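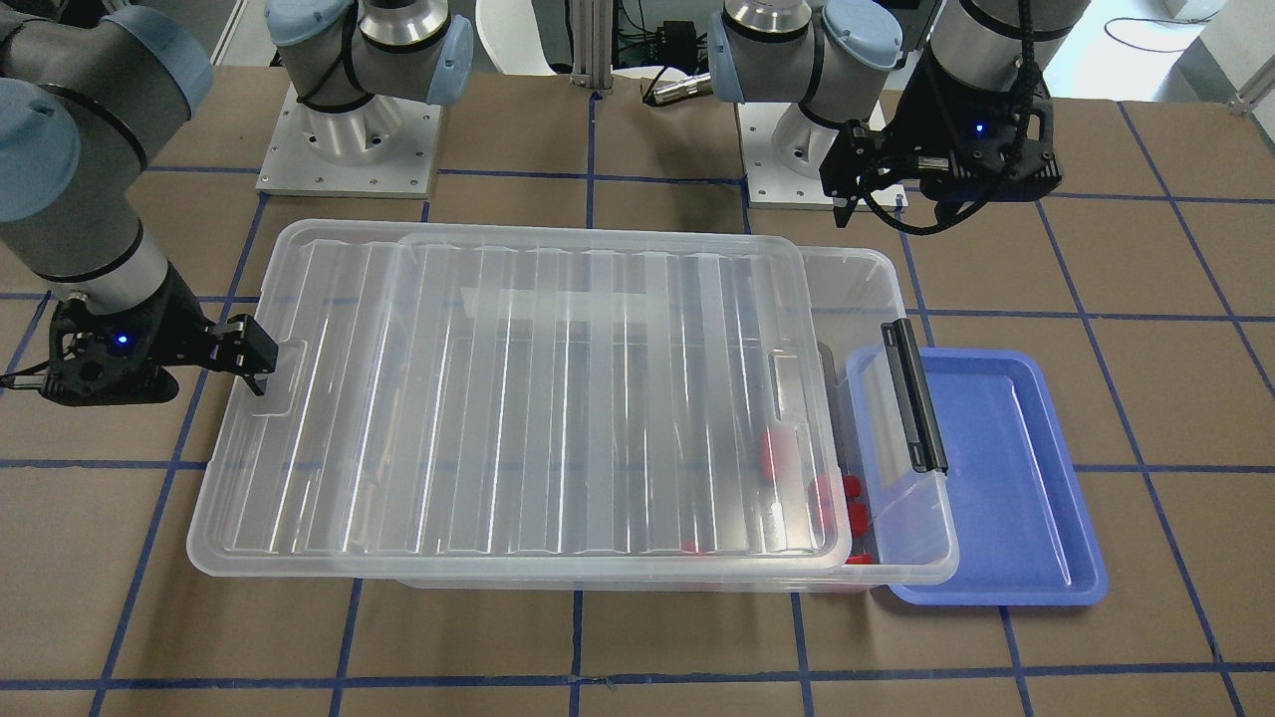
Fig. 3. Storage box, lid resting askew, with the blue tray next to it.

Section 3. Setting Up the Box and Tray

Read this section before you put anything in the box. It takes less time than taking everything out again, a procedure covered in Section 5 and by far the most visited page of this guide.

The Kondholm set has three parts you will handle every day: the long clear box, its ribbed lid, and the shallow blue tray. The red blocks are packed separately in a paper bag marked Radunis. Keep the bag. The blocks have to go back into it in December, when the whole set is returned to Rondis for checking, and a supermarket bag will not be accepted. We have asked.

3.1 Choosing a surface

1. Clear a flat table or mat large enough for the box to lie lengthwise with room at both ends. The lid needs space to slide, and it will take that space whether you provide it or not.

2. If your surface is marked with a tape grid, line up one long side of the box with a line of tape. Do this by eye. Earlier editions of this guide asked for a ruler, and the results were no straighter.

3. Wipe the surface before you start. Grit under the box makes it rock, and a rocking box sounds far worse than it is.

Note: Tape that has begun to lift should be replaced in full squares. Patches catch on the tray.

3.2 Placing the tray

4. Lay the blue tray flat, rim upward, at the left end of the box. It may sit beside the box or be tucked a little way under it. Both positions are correct, and there are people at our Phuthong workshop who will argue for one or the other until lunch.

5. Press lightly on each corner of the tray. If it tips, pull it out and try again.

Caution: Never lift the box by way of the tray. The tray is a tray.

3.3 Opening the lid

6. Find the recessed handle notch on the short end of the lid. Lift there first, just enough to free the edge.

7. Slide the lid toward the right until about half the box is open. It will overhang the end of the box. An overhang is fine as long as the lid stays put when you let go of it. If it starts to tilt, bring it back toward the middle.

8. Leave the lid where it is while you work. Taking it off completely means finding somewhere to put it, and in our experience that somewhere is a chair, shortly before a person needs the chair.
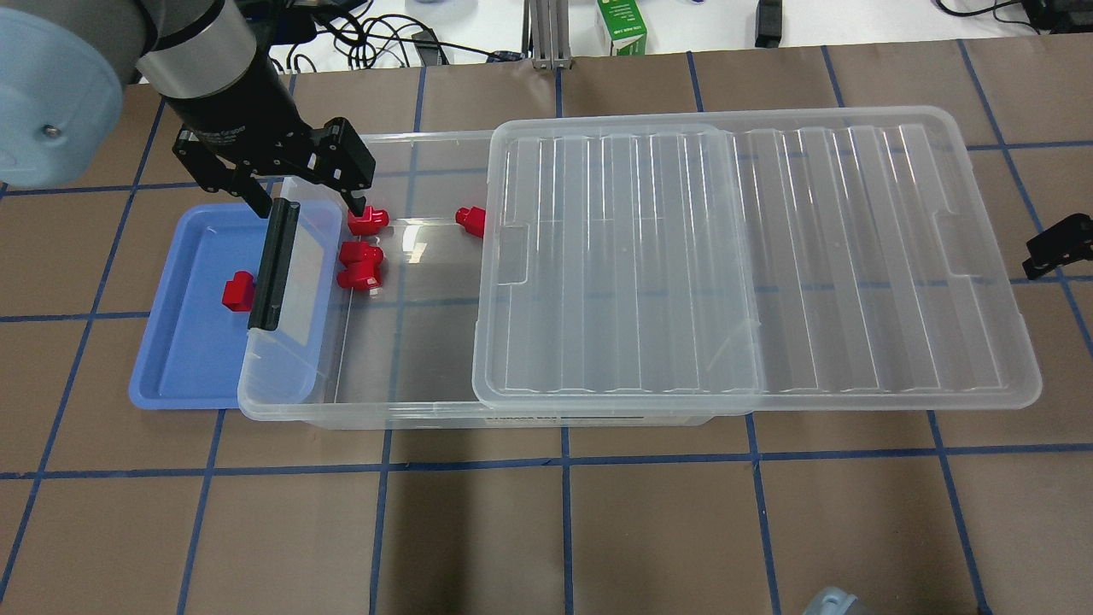

9. Put the blocks in through the open half, one at a time. Set each one down on the floor of the box before you let go. The box will survive a dropped block, but the noise carries, and whoever is in the next room will come to ask what broke.

10. Turn the chunky L-shaped piece on its side. Standing up, it waits until you reach for the lid and then falls over.

11. Keep any block you haven't decided about on the tray. This is what the tray is for, and the reason we ship one with every set.

Note: Blocks placed along the back wall tend to travel under the covered half when the box is nudged. They are not lost. The box is clear. Look through the side before you write to us — we have 40 letters on this subject and could recite most of them.

3.4 Closing up

12. Check the tray. Whatever is still on it goes into the box now, or back into the Radunis bag.

13. Slide the lid back until the ends meet the ends of the box, then press down along both long sides, working from one end to the other. Don't press in the middle of the lid. The ribs are stiff but they are not a seat.

14. Put the tray away flat. Stood on edge behind a cupboard, it will be forgotten there and reported missing.

Caution: Do not stack more than 3 closed boxes. The fourth has always been somebody's good idea.

3.5 If the lid will not sit straight

Turn it end for end and try again. If it still rides up on one side, run a finger around the rim of the box to check for a stray bit of tape. A lid that has been left in a hot car may have warped, and no amount of pressing will bring it back. Order a new one as part 185, and please give the length of the box, as part 111 is the lid for the short model and looks deceptively willing to fit.

Corrections to this section go to Elsa Öberg at Rondis. She prefers them short.

Section revised Apr 6, 2020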